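Support > Vilthorpe Countertop Dispenser > Setup > First Rinse

3.2 Rinsing the tank and lines

2 min read
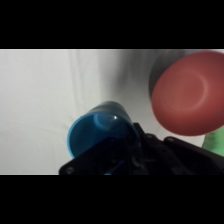

Blue plastic cup, tilted.

Rinse the dispenser before first use and after any filter change. Use a plastic cup to catch the water at the spout.

1. Close the drain valve at the rear of the base.
2. Fill the tank to the MAX line with cold tap water. Do not use more than 3000 ml.
3. Plug in the unit and set the switch to RINSE.
4. Press and hold the lever. Empty the cup into the sink each time it fills.
5. Continue until the LOW light comes on, then release the lever.
6. Repeat steps 2 to 5 with the second tank of water. Discard all rinse water.
7. Set the switch to OFF and open the drain valve to clear the line.

Note: Gray specks in the first tank are carbon dust from the filter.

CAUTION: Do not set the switch to HOT during the rinse. The heater can be damaged if the tank runs dry.

If code 628 shows on the display, the filter is not seated. Turn it clockwise to the stop and start again from step 2.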